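September 1, 2018

Back from the club and I've got a mug of tea and sore feet, so I'm writing this before I forget half of it. First proper session of the autumn project! We've finally settled on what we're doing for the Zutville open day in October, after weeks of messages going round and round. I wanted the drawing machine again (I always want the drawing machine) but I was outvoted, and we're doing the kitchen task. The robot has to take the lid off a cooking pot, put it down without a disaster, and then move a bowl. Sounds like something a toddler could manage. Well, you try writing it down as instructions.

I was on the setting-up pair, which means you get there early and fuss over where everything goes. I like that job more than I let on. The pot goes on the left, the bowl beside it, and you stand back and squint and then go and look at the screen and come back and nudge it all again. 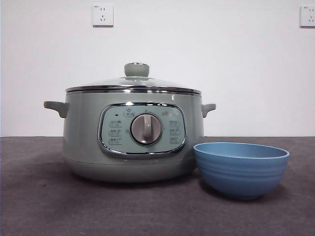

Pot and bowl on the grey table, ready to go.

I've taken a real fancy to that green, by the way. If I ever do the kitchen at home I'm having it on the walls.

Our team is called Flarnen this term. It was meant to be a placeholder and now it's on the sign-up sheet so we're stuck with it. The other lot are Nwankwo, which at least sounds like a proper name, and they've got a smug head start with 14 pages of notes in a ring binder. We have an envelope. I wrote our plan on the back of it on the bus, and then used the front for a shopping list, so at one point I read out "close on the knob, lift slowly, washing powder".

The big argument was over the lid. Half of us wanted to go for the knob straight from above, and the other half thought we ought to come in at a slant and get a better view of it on the way. I was a slant person. We went at it for ages, with people using biscuits and a saucer to make their point, and in the end we agreed to try both and keep a tally - 24 goes each way over the next few weeks. I quite like that. It feels like science.
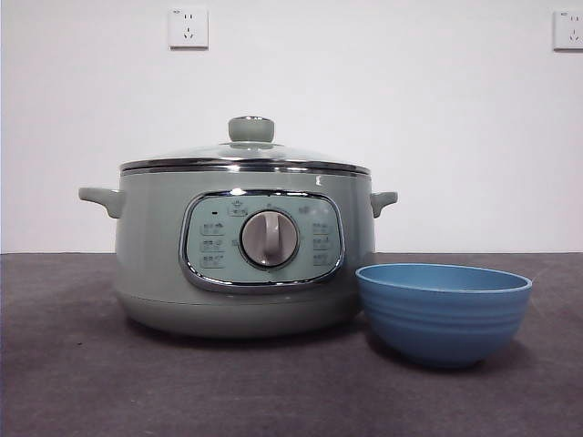

The glass worries me more than the angle does, if I'm truthful. Glass is shiny and see-through and our program gets in a right muddle over things like that. It's much happier with a nice plain bowl. Somebody suggested sticking a bit of masking tape on the lid and there was an outcry as if they'd suggested bribing the judges. The Vokitura rules (that's the scheme we enter under, they send out a booklet every year) run to 17 pages and I read every single one of them over lunch, and there's nothing in there on tape at all. I've put it on the list to ask. I got crumbs in the booklet, sorry to whoever has it next.

After lunch I had my turn with the controls and made the beginner's mistake of thinking about my own hand. You can't. My hand has a wrist that sorts itself out and fingers that know when to stop, and this has two fingers that go together and come apart, and everything else is down to you. I must have muttered "left, no, its left" a hundred times. My co-pilot was very patient and only took the controls off me once.

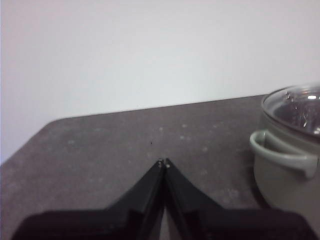 Do you need to know how to program before you join?
Most of us couldn't write a line when we started, me included, and you pick it up by sitting next to someone who can.

I've copied that out because it's going on the new leaflet and I want to remember how I worded it. We've ordered 100 leaflets, which is wildly hopeful for Zutville, but the library has promised to take a pile and so has the chip shop.

Jobs for me before next time: email about the tape, type up the plan (off the envelope, onto something a grown-up would use), find the long extension lead I'm sure I lent somebody in the spring. And buy washing powder, which I forgot.

3 comments
5 shares

We use cookies to remember your settings. By carrying on reading you agree to this. OK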